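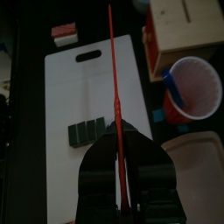
Clavbridge Kitchen Shop to Trade Old Cutting Boards for New Ones, Toy Blocks Welcome

CLAVBRIDGE – Ullitz, the kitchen goods shop on Moncrieff Street, will take in used plastic cutting boards through the end of August and hand them on to local playrooms, where it believes they have been living for years anyway.

The program is called Second Board. Customers who bring in a clean plastic cutting board of any size get 5 dollars off a new one. The old boards are washed again, checked for deep cuts and given to after-school rooms, libraries and day care centers in the Clavbridge area for use as building trays, sorting trays and portable parking lots.

The idea came out of a customer survey the shop ran this spring, which was meant to be a survey on knives. Of the 500 households that answered, 65 wrote in that their plastic cutting board had left the kitchen and now belonged to a child. Several asked if the shop sold a second one that could be hidden.

"We have spent a lot of time telling people which board is best for onions," the shop said in a statement. "A white board with a handle hole is very good for onions. It is also a flat white surface that a four-year-old can carry to another room, and we should have seen that coming."

Ullitz has been trying the boards out on its own demonstration table, next to the usual things that collect on a play table: small green blocks in a row, a long red plastic stick, a wooden box with a slot in the top. Staff report that blocks are easier to spot on white plastic than on a black tabletop, and that a board with a handle hole can be hung on a hook when playtime is over. Staff also report that playtime ran somewhat past the lunch hour.

The first 50 boards will go to the Grellonetti Playroom, which has room for them on a low rack by the door and has asked for white or pale colors if possible. The playroom would also be glad of odd blocks and sticks from sets that are no longer complete. These can be dropped in the bin beside the register. The shop cannot reunite them with their sets and asks customers not to wait while it tries.

Boards should be plastic, dry and free of cracks. Wooden boards are not part of the program – they are heavy, they hurt when dropped on a foot, and the shop would like people to keep cooking on something. Knives should stay home.

Boards may be dropped off at the Moncrieff Street counter from 10 a.m. to 5 p.m. The discount applies to one new board per old board and has no cash value. Playrooms and libraries that would like a set can ask at the same counter.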